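What I Learned Sorting Out the Gear Drawer
Workshop practice, second project

When I signed up for this module I pictured myself turning something gorgeous on the lathe by week two. What I got was a drawer. A very heavy drawer, full of gears, discs, collars and bits of bar that years of students had thrown in at the end of term, and a brief asking for "a usable stock of transmission parts with a written record". I'll admit I sulked a bit.

My partner was Ziad Kanaan, who is far tidier than me, and we shared the bench by the window from 4 o'clock most afternoons in July. Our supervisor, Widad Sfeir, gave us one rule, which was that nothing went in the bin until it had been cleaned, looked at and written down. The final count in our record is 729 pieces (yes, we checked it twice, and yes, the first total was wrong).

Cleaning came first. We used a parts cleaner called Chornovol that smells of oranges and gets everywhere, followed by a rag and an old toothbrush for the teeth. I quite enjoyed this stage! You start noticing things once the muck is off: a burr on one tooth, a keyway cut slightly off centre, somebody's initials scratched inside a bore.

Then came sorting. Ziad wanted to go by material and I wanted to go by shape, and we lost a whole afternoon to that argument. In the end we did shape first, then material, then size, and put everything into Pivamar trays with card labels. Of the whole lot, 160 were spur gears, and 51 of those went into a tray marked "worn, ask first".

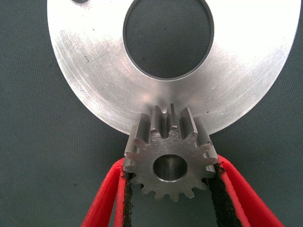 Counting teeth was the job I got worst at as the day went on. I would lose my place halfway round and have to start again, so we took to putting a dab of marker on the first tooth. The small steel one up against the big aluminium disc has fifteen, an odd number, so there's never a tooth directly opposite another and you can't simply measure straight across the tips with calipers. That caught me out more than once. The disc has no teeth at all, so it went down in our record as a plain plate with a centre hole, and the scuffs on it went in the remarks column.

If I did it again I'd agree the record sheet before touching a single part. We changed ours three times and had to copy all the early entries across, which Ziad did while I made the tea. I'd also ask for better light in the evenings. Widad has asked for the labels to be typed up before next term, and the worn tray still needs going through.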